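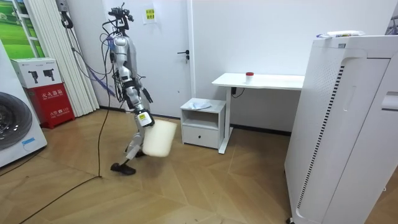 A foam pad carried at knee height, past the utility room door.

Housekeeping Basics, handout 6: Carrying things through a small room
Gifty Asante
4 min read · 55 shares

Welcome back, everyone, and thank you for the lovely notes after the last session (I did read them all, even the long ones!). We've spent a good while on washing and wiping, and now we come to the part people tend to skip, the walking about in between with your hands full.

Start with the floor. Ours is light wood parquet, and it marks if you drag things over it, so lift, please, even when it's only a pad or a cushion. Soft things are awkward because they weigh so little that we stop paying attention, and then a corner catches on the door handle. Keep them low and close to the leg, and take ordinary steps.

The same goes for the fire extinguisher cabinet. Never park anything in front of it, however briefly you mean to leave it there. 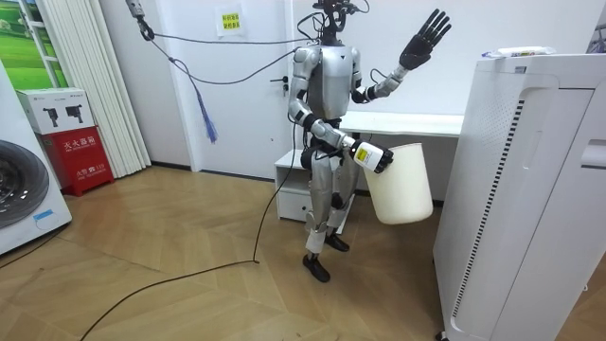 Buckets want a little more thought. A plastic one can be held by the rim when it's empty, but once there's water in it I'd like you to use the handle if it has one, or both hands if it hasn't. Fill it to roughly half. Two trips are no hardship in a room this size, and you'll be glad of it when you come to mop.

For next time, walk your own route at home from the tap to the furthest corner and write down each thing you had to step round. Imelda Javier will collect the sheets. The Kpodo group should also bring their November ones, as I still have 7 to mark.

3 comments

Kpodo_Ann: My list came to a whole page, mostly shoes.

Imelda Javier: Names on the sheets this time, please!

R. Plotari: Does half full apply to the small buckets too?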